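Open afternoon at the Brikville lab

What a turnout! We had 249 people through the doors at Trenthorpe's open afternoon in May, and plenty of them stayed well past four o'clock because they wanted one more turn at the kitchen table. Dariusz Adamczyk ran that corner, with a robot arm, a two-fingered gripper and a tabletop of cups, plates and toy food. Visitors got to call out what it should go for next — the banana was a big favorite with the under-tens. 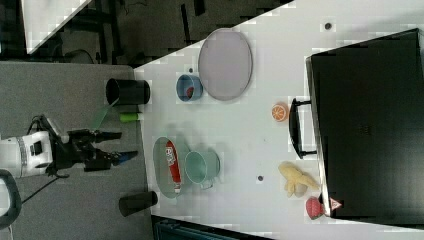 Dariusz was happy to talk about the misses as well. A mug on its side is still a hard grab, he told us, and the team has logged 793 practice runs on mugs alone since the winter. I could have listened to him all day.

Over in the next room, Filippos Papadakis gave two short talks on Hener, the group's planning software, to a crowd of almost 29 (one very small person slept through both). His slides are going up on the members' page soon. If you'd like to come along in the fall, send a note to the Trenthorpe front desk and they'll add you to the list.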